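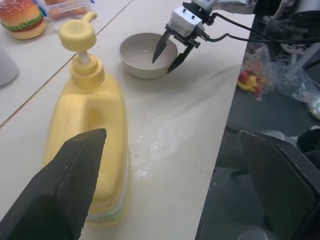 Gelbe Pumpflasche und kleine beige Schale auf dem Tisch

Häufige Fragen zum Umfüllen und zu Pumpflaschen

Weil mir im Blog immer wieder dieselben Sachen geschrieben werden, sammle ich meine Antworten jetzt an einer Stelle. Stand: 10. Juli 2021.

Warum überhaupt Pumpflaschen?
Ich kaufe Spülmittel und Seife im Kanister und fülle zu Hause um. Pumpen kann ich auch mit Teigfingern, einen Klappdeckel kriege ich damit nie auf (jedenfalls nicht sauber). Und die Kinder nehmen zwei Hübe statt einer halben Flasche!

Welche Größe nimmst du?
Am liebsten 600 ml. Kleinere muss ich dauernd nachfüllen, größere kippen mir auf dem schmalen Brett neben der Spüle um.

Darf die Flasche liegen?
Kurz auf dem Tisch: klar. Im Schrank oder im Auto bitte nur mit verriegelter Pumpe. Bei vielen Modellen drückt man den Kopf runter und dreht ihn, bis er festsitzt. Meine alte von Zonel ließ sich gar nicht verriegeln, die ist mir im März in die Picknicktasche ausgelaufen. Ich habe bis zum Abend Decken gespült.

Die Pumpe klemmt, was nun?
Abschrauben, in eine Schale mit warmem Wasser halten und ein paarmal durchpumpen. 40 Grad reichen völlig. Sitzt es danach immer noch fest, lasse ich den Kopf über Nacht drin liegen.

Wofür ist die kleine Schale?
Ach, für alles. Ich stelle so eine beim Umfüllen gern unter die Tülle, da tropft es nämlich immer nach. Sonst liegen bei mir Ringe drin oder der Deckel, den ich gleich wieder suche.

Kann ich verschiedene Seifen mischen?
Lieber nicht. Ich hatte mal einen Rest Dusis mit einer anderen Sorte aufgefüllt und bekam Flocken, die sofort das Röhrchen verstopft haben. Seitdem wird vorher ausgespült und getrocknet, offen und kopfüber.

Warum gerade Gelb?
Gelb ist bei uns Spülmittel, Weiß ist Handseife. Mehr System gibt es nicht, aber das kapiert auch der Besuch.

Passt jeder Pumpkopf auf jede Flasche?
Leider nein, die Gewinde sind verschieden. Nehmt die alte Flasche mit in den Laden und probiert es dort aus.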